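Ticket 39 – Gray metal bin, Durnmont sorting room
Status: Open
Reported by: Concetta Pagano

The bin was returned in March with items from two separate orders placed together. The Trilemen order form lists 12 items; the Kistotitz form does not state a number. Staff are asked not to remove anything until both forms have been compared.
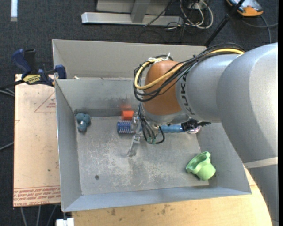

Entry by Liya Yimer, Stock Support, 2:15 p.m.

The orange-red block is at the back wall, with a blue cylinder on its side in front of it. The block matches the Trilemen form. The cylinder does not appear on either form – a request has been sent to Morelli for the original packing list.

The black item toward the right wall remains unidentified. The ticket will stay open for 72 hours pending a reply.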